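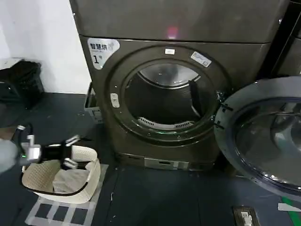
Dryer number one, door open, lint grille along the bottom lip.

Shared dryer FAQ: your questions about drying clothes, answered
By Florence McKinnon
4 min read | 31 comments | 750 shares

I love a good front-loading dryer! A big drum, a wide door, no crouching with your arm down a dark hole feeling for the last sock. These are the questions I get most from people who are new to using a shared one.

How full should I load it?
Half to two-thirds. Clothes need room to fall, and the falling is where most of the drying happens. The paddle on the drum wall lifts them up and drops them through the warm air, over and over (I could watch it all day). If you have to push to get the door closed, take out the jeans and give them their own run.

Where is the lint filter?
On many front loaders, including our number one, look at the bottom lip of the opening for a curved white grille with slots in it. Clean the filter before every load, even if the person before you swears they did. Pull the lint off with dry fingers. If you use dryer sheets, wash the filter in warm soapy water now and then and let it dry completely before it goes back.

Can I dry towels and shirts together?
You can, but the shirts will be done long before the towels and will just sit there getting baked. I do towels first, then shirts while I'm folding. So much less ironing! 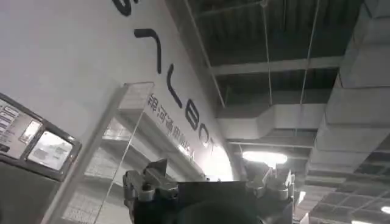

Photo: Amum / Drisov

What should never go in?
Anything with oil, gasoline, paint thinner or cooking grease on it, even after a wash. Foam rubber stays out too, and so does anything with a rubber backing, unless the care tag says it can be tumbled. Wool sweaters will technically fit. They will then fit your niece.

Do dryer balls work?
I think so! My Ung wool ones have been through more loads than I can remember and my comforter comes out beautifully puffy. Two clean tennis balls do much the same job, only louder.

How do I know which machine is mine?
Read the sticker on the upper left of the front. The large Chinese characters, 智慧烘, mean "smart drying," and under them on our first machine is 1号, number one. Check that number twice before you pay for anything.

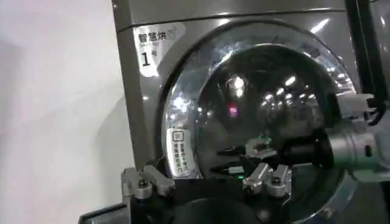 My clothes are still damp at the end. What now?
Shake everything out first. A fitted sheet loves to swallow the small stuff and keep it wet in the middle. Then check the filter, take out whatever is already dry, and run the rest a little longer. If every load comes out damp, tell the front desk, as the vent may need cleaning.

Can I leave the door open afterward?
A few minutes is nice for letting the drum air out. Look inside before you close it again, especially where there are small kids or cats.

Comments (31)

prollero_fan
The fitted sheet thing!! Found four socks and a washcloth in mine last night.

Dee
Would you put a down jacket in?

Florence McKinnon
Yes, on low, if the tag allows it. Toss in the dryer balls and stop a couple of times to break up the clumps by hand.

tomasz_w
My niece now owns a very nice sweater.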